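A book on the worktable

I do love working straight from a book, and after all these years I still haven't taken to squinting at a phone while my hands are full of screws! If you're like me, the table you read at matters more than you'd think. Mine is pushed up against a plain wall with a checked cloth over it, and I leave the manual lying open at the drawings while I work. 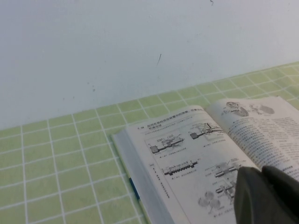 Before you start, read the captions all the way through once (yes, even the dull ones), and put a slip of paper in the page so you can find it again after lunch. A stiff new book will want to close on you, so ease it open a few pages at a time from each end and never force the spine.

For scuffs on the wall behind the table, try a barely damp cloth with a drop of dish soap, and go gently. Krystyna Górecki wrote in last July to say a soft white eraser works too, and I've kept one in the drawer ever since.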